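Plenda Sleep and Shift Work Project
Progress report to the Claltance Fund, second period
Prepared by Huiling Jia

We've had a very good few months, and I'm happy to be writing this one! When we last reported, the sleep diaries were still in draft and we had two worksites signed up. We now have 4, and the diaries are in people's hands and coming back filled in.

Recruitment
The target for the year was 2000 diary nights. We passed it in October, and we now expect to reach 3000 before the grant ends. Bakery workers have been the keenest by far (they started asking for spare booklets in the second week), while the bus depot was slow until Teodoro Lumbao began dropping in at the 4:30 a.m. changeover with a box of pastries. Sign-ups there picked up right away. The depot manager has since given us a shelf in the break room.

What people are writing
The diary asks when you lay down, when you think you fell asleep, what woke you, and how you felt an hour after getting up. We left a blank half page for anything else, and that half page has become my favorite part of the whole project. People write about garbage trucks, about kids coming home from school, about the neighbor's leaf blower, about trying to eat dinner at breakfast time. Light comes up a lot. So does the phone. Many day sleepers keep it close in case the school or a parent calls, and then every delivery text wakes them too. Raymonde Thibodeau has been sorting these notes by theme and will have a first write-up for you with the next report.

Workshops
We ran the daytime sleep workshop at all the sites. It covers blackout options for renters, how to set a phone so that only chosen callers ring through, and how to move bedtime in small steps before a run of nights. The caller settings part always runs over time, and we've decided to let it. Chang-ho Ban is turning it into a one-page handout in large print.

Money
Printing came in $412 under budget after we switched to the stapled booklet. With your approval we'd like to put that toward sleep masks and earplugs for the next group of joiners. Everything else is on plan – the full sheet is attached separately.

Trouble spots
Diaries from people on rotating shifts have more gaps than the rest, mostly on changeover days. Those are the very days we want to learn about. We're testing a shorter changeover page at the Trisell warehouse now, just two questions and a box to tick.

Next
More changeover pages, the handout, and a second round of visits to the depot.

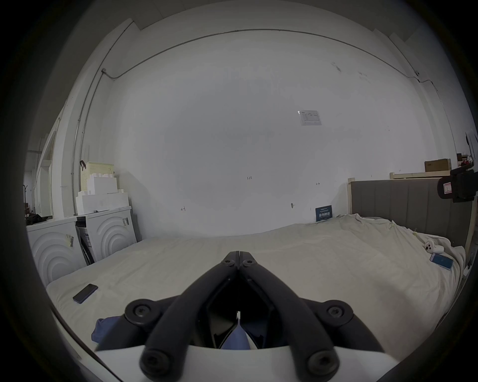 Zixuan Long replied that the $412 could go to masks and earplugs, and asked whether the changeover page might also have a line for naps, as the warehouse crew had mentioned them twice on the last call.

Contact: Plenda project office | © Plenda | Back to top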